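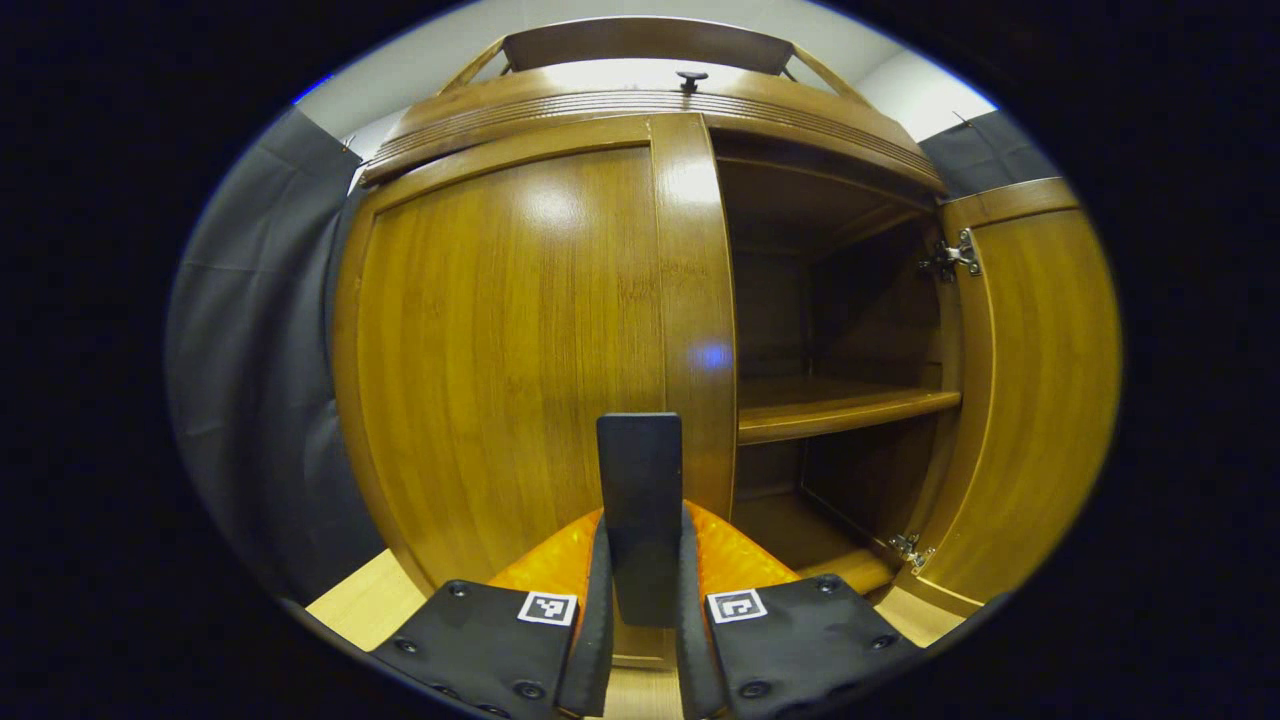 By Silvana Batista
Contributing Editor, Furniture and Interiors

For most of the past century, the large wardrobe has been treated as a problem to be solved. Builders put closets into the walls, families moved into smaller rooms, and the tall wooden cabinets that had once stored a household's clothing and linen were sent to auction, often for less than the cost of moving them. The Vieira Collection, which holds nearly 200 pieces of case furniture, was formed largely from what other owners no longer wanted.

The collection reopened its second-floor galleries in November after a period of repair. Among the pieces now in regular care is a tall cabinet with a rounded front and a glossy honey-brown finish. A rounded column stands between the closed left door and the open compartment. The inside is plain: darker panels, one shelf at roughly mid-height, and a paler floor. The cornice, by contrast, is built up in stacked bands of molding, with a raised crest board behind it.

According to Heloísa Teixeira, head of furniture care at the collection, visitors tend to study the doors and overlook the interior. Her department does the opposite. Each cabinet is opened on a fixed schedule and left open for a full morning before any inspection begins. Staff members check the shelf supports, the hinges and the back panels, and enter the results in a ledger that now contains 2,488 entries.

"A curved door will tell you when the room is wrong," Teixeira said. "It begins to catch at one corner. We adjust the room first and leave the door alone for a season."

Her advice to private owners is equally conservative. A high gloss should be dusted with a soft, dry cloth, following the grain. Spray polishes are discouraged, as they can leave a film that is difficult to remove from the grooves of a molding. Heavy items belong on the cabinet floor. Doors should be supported by hand when opened wide, particularly on older hinges.

Interest in such pieces has grown modestly. The regional sale house Girkosora reports that large cabinets in sound condition now bring between $900 and $2,000, with rounded fronts at the upper end. Buyers are using them for table linen, winter blankets and, in some cases, office files.

The collection's care guide is available at the front desk. The second-floor galleries are open to the public each afternoon, and groups may arrange a morning visit in writing.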